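Ornard Community Rooms
Portable appliance and lead check, January
Checked by: Itzel Barajas
Copy to: Leopold Haslinger

1. Plugs and pins
OK. One bent earth pin on the urn in the kitchen, straightened and retested. Pass.

2. Flexible cords
Look along the full length, then at the point where the cord enters the body of the appliance. Most damage turns up there. The floor polisher has a split in the outer sheath near the handle. Tagged out - do not use until Begay Electrical has replaced the cord.

3. Coiled cords
Uncoil before plugging in anything that heats. Don't wrap a cord tightly around the appliance for storage.

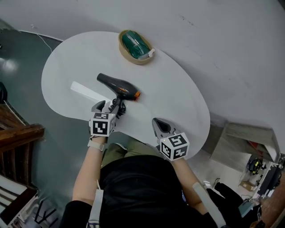
4. Power boards
Fail in the office, where one board was plugged into another. Separated. Dexter Haverford to order a longer board with its own overload switch.

5. Test tags
Tag 121 unreadable, replaced with 406. Register updated. Three items in the hall cupboard had no tag at all and are now on the list for Begay.

6. Safety switch
Push-button test done at 9.15 am. Tripped and reset normally.

7. Wet areas
Kitchen and laundry outlets clear of the sinks. Cover plate by the laundry tub is cracked. Reported to Sunita Kincaid, still open from last time.

8. Storage
Cupboard shelf too full. Heavy items go on the bottom, please.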